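ok so I finally repotted the big spider plant on Saturday and I have opinions. thread 🌱

**1/** Backstory: this plant has lived in the same pot for 6 years. It came with a sticker that said "easy care" and I took that very personally. I watered it when I remembered. It kept going anyway, bless it.

**2/** Then in July the tips went brown and it started sitting up out of the soil like it was trying to leave. I tipped the pot over and it was ALL root. Just a solid white brick in the shape of a pot. I have never felt so judged by a houseplant.

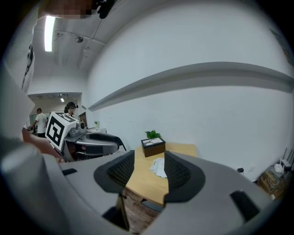
**Ingrid Ásgeirsdóttir**
*Plant desk coordinator*

**3/** First lesson: don't yank. I yanked. Lay the pot on its side, squeeze it all the way around, then run an old butter knife down the inside edge. Mine came out with a noise I can only describe as rude.

**4/** Second lesson: go up ONE pot size. I know the giant one is on sale. I bought the giant one on sale last year for the peace lily and that soil stayed soggy for weeks. The peace lily and I are no longer speaking.

**5/** For pots I'm a Stilteck person now. Plain plastic, plenty of holes, fits inside the pretty pot with no holes. My Lotel one looked gorgeous but it had a single drain hole the size of a pea, so it holds pencils these days.

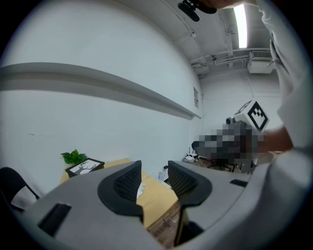
**Taltex Staff Garden Club**

**6/** Soil! Regular potting mix plus a couple handfuls of perlite, and wet the perlite first so you're not breathing the dust. That's the whole recipe. I've read the 61-reply argument about orchid bark and I'm staying out of it.

**7/** Everybody asks about trimming the roots. I took off the mushy bits and a little from the bottom of the brick, and teased the rest loose with my fingers (this took two podcasts, plan accordingly). Spider plants store water in those fat white roots so they can take some rough handling.

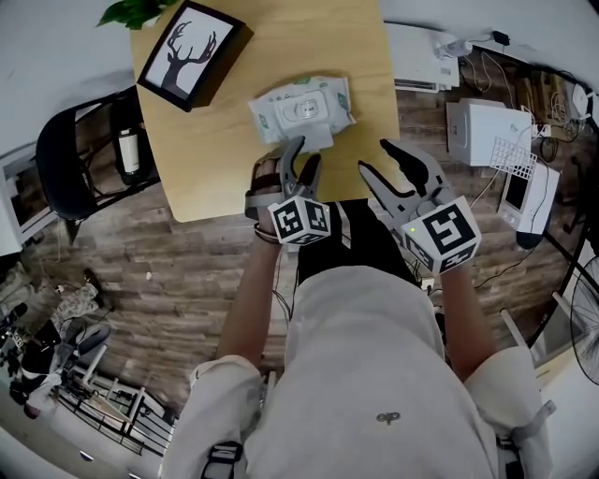 **8/** After that it's water once, really well, let it drain, and then LEAVE IT ALONE. No fertilizer for a month or so. Bright spot, no blazing afternoon sun. If it sulks for a week, let it sulk.

**9/** The babies: I snipped them off and stuck them in jam jars on the windowsill. Change the water when it gets cloudy and pot them up once the roots are as long as your finger. If you're in the club and want one, reply here and I'll save you a jar. Please bring the jar back, I am low on jars.

**10/** Next month is the snake plant, which has cracked its pot clean down one side. Send strength and also a bigger trash bag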